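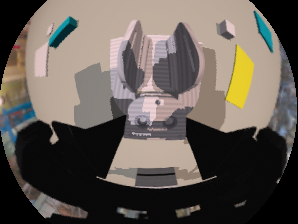

# Laltum

**Laltum** is a small harbor town and vacation resort on the island of Druvura. It has 215 guest rooms, most of them in family-run inns along the waterfront, and is the usual starting point for boat trips to the Khoury Islets. The season runs from March until the first autumn storms.

## History

The oldest part of the harbor wall dates from 1806, when Laltum was a port for salt and dried fish. Visitors were few until the coast road was paved. The first inn meant for vacationers was opened by Hatem Bouzid, a retired ferry pilot, in a former salt store. His guests came mostly for the sea bathing and stayed for weeks at a time.

Later growth was slow. A plan for a large hotel on Uketti Beach was dropped after the town refused to extend the water main, and the land was turned into a public campground instead. Travel writer Serena Parisi spent two summers there and described the town in her guide to the island's south coast.

## Visitor attractions

Uketti Beach, a strip of coarse gray sand east of the harbor, is the main bathing spot. It has showers and a snack bar but no lifeguard. A marked footpath climbs from the campground to the old signal tower and takes about 20 minutes to walk.

The Salt Museum occupies two rooms behind the market hall. Its collection of scales and weighing ledgers was donated by Karim Ragab, whose family worked in the trade. Entry is free, though the upper room is closed in winter.

## Transportation

Buses link Laltum with the island's airport. The islet ferry, operated by Essam Farouk, carries foot passengers only — cars must be left in the lot above the harbor. A new landing stage opened on 26 August 2018, replacing a wooden pier that was too low for the present boat. There is no winter ferry service.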